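Avaliação: sismógrafo didático Plaverska

O Plaverska destina-se a escolas, museus e centros de interpretação que pretendam manter um registo contínuo da atividade sísmica local. A unidade avaliada esteve instalada na cave do nosso edifício durante 56 dias, assente diretamente sobre a laje.

A montagem exigiu 20 minutos. O nivelamento faz-se por três parafusos, de curso demasiado curto para pavimentos antigos. O manual, traduzido com pouco cuidado, remete para um anexo de calibração que não acompanha o equipamento.

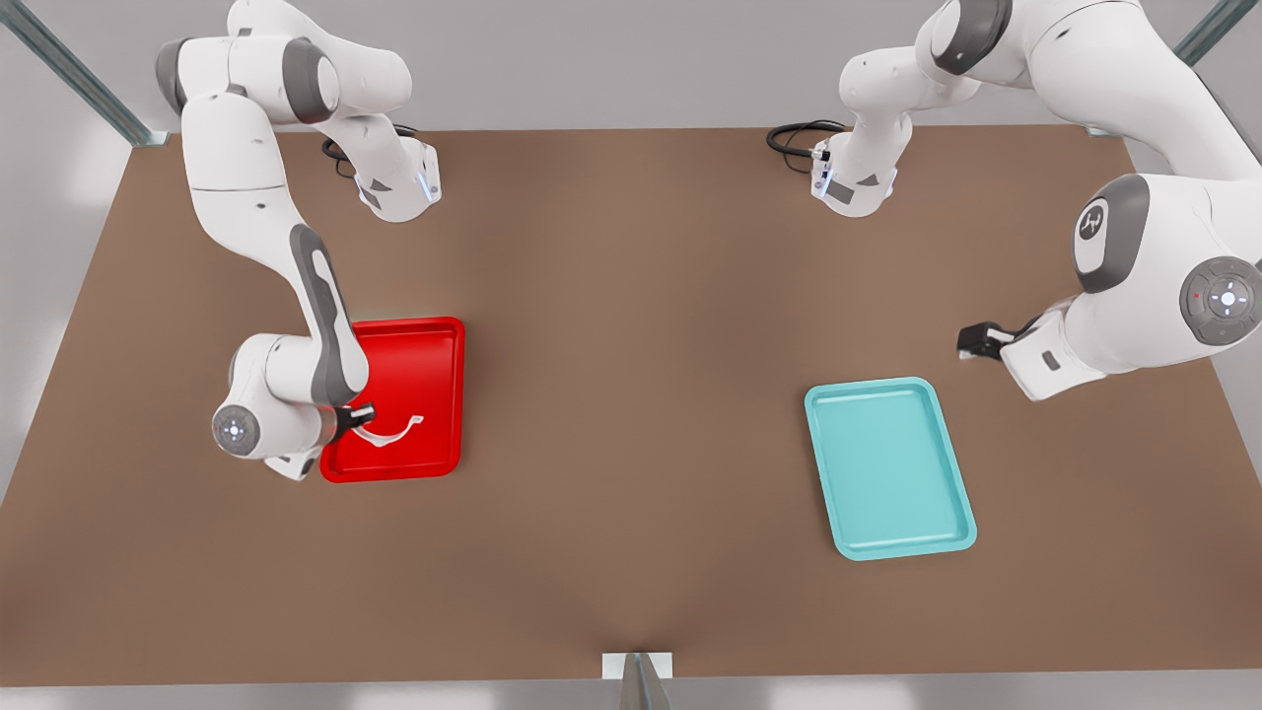
No período indicado foram gravados 252 eventos, na maioria atribuíveis ao trânsito pesado. O programa Dimell permite excluí-los por faixa de frequência, mas não guarda os filtros entre sessões. A exportação para folha de cálculo decorreu sem falhas.

O preço de 1.652 euros inclui sensor, cabo e licença. Recomenda-se a aquisição a instituições com apoio técnico próprio. Classificação: 3,5 em 5.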